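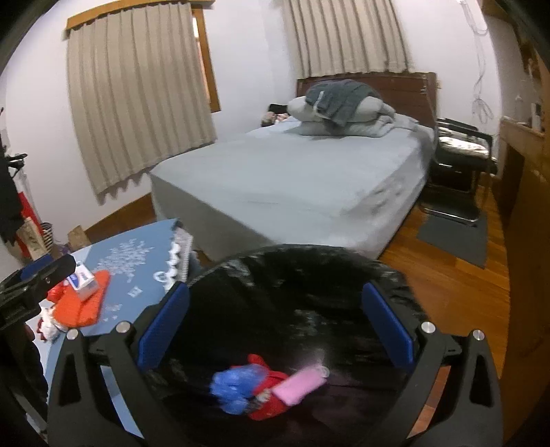
A bin with a black liner in a bedroom with a gray bed.

What happens to a T-shirt after the bag is tied

24 May 2024

The Drandard sorting plant in Esthorpe receives used household textiles from 97 collection points. The material arrives in closed sacks, is weighed at the gate and goes to the sorting hall within two working days. The operations manager, who has run the hall for seven years, agreed to an interview on condition that the questions stayed with process and left pricing alone.

The first question was about condition on arrival. "Moisture decides nearly everything," the manager said. "A dry shirt with a hole in it has a use. A damp shirt without a hole may not, and it can take the rest of the sack with it." Sacks that smell of mildew at the gate are set aside and opened separately. Most are written off as residual waste, and the plant pays for their disposal.

The common cause is storage at home. Clothes are bagged after a clear-out, left in a garage or on a balcony and brought in months later. August is the worst month for this at Esthorpe. Warm sacks with a little trapped water go bad quickly, and the plant schedules extra gate staff for the period.

Hand sorting comes first

The hall works in two stages. At the first, staff remove shoes, belts, toys and anything that is plainly trash. At the second, garments are graded for resale, wiping cloth or fiber recovery. A trained sorter at the second stage is expected to handle 500 pieces an hour at peak.

"People assume the label tells us what the fabric is," the manager said. "Often the label has been cut out, or it has washed blank. A sorter goes by weight, stretch and surface. We check samples against the infrared unit, and the experienced staff are seldom wrong on cotton. Blends are harder."

The infrared unit was supplied by Hollmann and reads one layer at a time. Lined jackets and quilted items have to be opened or turned, so they are kept off the automatic line. Dark fabrics give a weak return and are read twice. The manager described the unit as reliable within those limits.

Printed fabric is a separate matter. Large prints in thick ink leave a film that does not break down in the shredder, and the fragments show up later as specks in the yarn. Small prints are tolerated. For larger ones the sorter cuts out the panel, or the garment goes to wiping cloth, where a stiff patch lowers the grade.

"I would not tell anyone to stop buying printed shirts," the manager said. "I would ask the printers to use thinner ink - some of them do already."

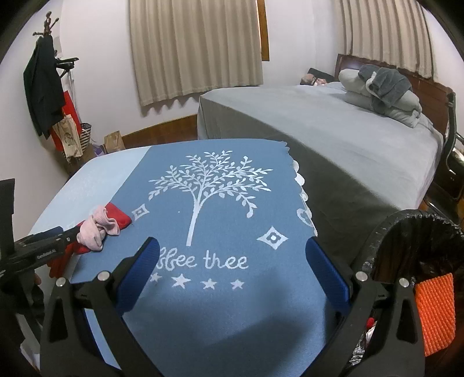
Where the fiber goes

Recovered cotton is baled by color and sold to Briltus, a spinning mill that mixes it with new fiber. Sorting by color removes the need for re-dyeing, at the cost of floor space for the separate bales. Blues and grays make up the largest share. Bright reds are slow to fill a bale and may wait a full season.

Each pass through the shredder shortens the fiber. "You lose length every time, and length is strength," the manager said. "The mill adds new cotton to make up for it. Anyone who promises an endless loop should show you the tensile figures."

Asked what residents could do, the manager gave a short list: wash and dry everything, tie shoes in pairs, keep the textile sack apart from kitchen waste and bring it in the same week. Buttons and zippers can stay on. The plant has a cutter for those.

A second infrared line is planned for the north side of the hall. The floor there has to be leveled first, and the contract for that work has not been signed.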